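Glass top or coil? Landlord is making me pick
Kitchen & Appliances > Ranges

zikholm_tenant
My landlord has offered me a choice of electric ranges, which is the most attention he has paid me since the deposit. Option one is a coil model like the one that just died. Option two is a black glass top for $80 more, and the $80 is mine to pay. I cook most nights and I am not gentle. Which one?

Laine Jaunzems
Glass. You wipe it and go to bed. With coils you get drip pans, and drip pans are where spaghetti sauce goes to retire.

burnt_rice
Coil. I had a glass top for two years and spent more time scraping it than I did with my first husband. Sugar boils over once and you own a fossil. Also do you use cast iron? Pick it up, don't slide it.

zikholm_tenant
Two cast iron pans, both slid regularly. The glass one would go under the microwave, if that matters to anyone.

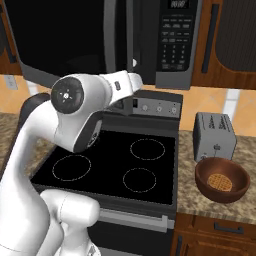 Last edited by zikholm_tenant in July, 9:14 pm

Jurgita Sepp
Black glass top with a microwave over it is what I have. It looks wonderful until you turn on the light. Every fingerprint, every drop of water. I have become a person who owns a special cloth.

burnt_rice
See?

Laine Jaunzems
A cloth is not a hardship. Have you ever lifted a burner to clean under it and found a pea from another decade?

burnt_rice
That pea wasn't bothering anybody. A new coil costs less than lunch and you plug it in yourself. Crack the glass and you're shopping for a range.

old_fuse_box
Check who pays if it cracks. My lease in Gastoritz said "tenant fixtures" and we argued over those two words until I moved out. Get it in writing that the range is his, even with your $80 in it.

Jurgita Sepp
Seconding that. And if you can your own tomatoes, read the manual first. Some glass tops don't want a big heavy canner on them.

zikholm_tenant
I have never canned anything and this thread isn't making me want to start. Emailed him about the lease. He replied "ok" — no idea to which part.

burnt_rice
Coil, then.

Laine Jaunzems
Glass. Lift the pans.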